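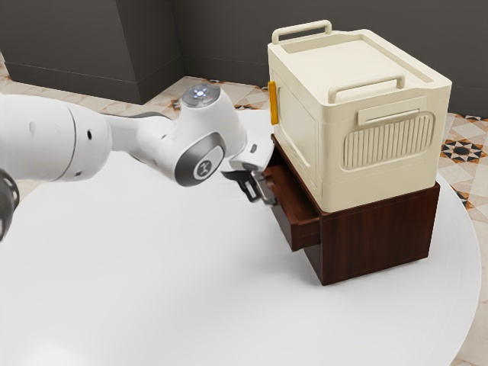

Why did the arm stop during drawer trials? In most cases the controller read a rise in wrist force as a collision and cut power to the joints before the drawer had finished moving.

4.2 Protective stops in the drawer task

We ran 103 simulated drawer episodes with the Sivura controller. Of these, 22 ended in a protective stop. Gavin Menzies replayed the logs of all 22 and sorted them by the last contact recorded before the stop. In 4 episodes the finger had slipped off the handle and was pressing on the drawer front. In the others the grip held, but the pull direction drifted away from the drawer axis and the side load grew until it passed the limit.

Figure 3. Drawer task in simulation, with the gripper at the partly open drawer and the cream container on top of the cabinet.

Raising the force limit removed most of the stops, but we do not recommend it. At the higher setting the arm kept pulling against a jammed drawer for 63 control steps before it gave up. We kept the original limit and corrected the pull direction at each step instead. The Prusau logs from April were recorded before this change and are left out of the results.

4 Shares
22 Comments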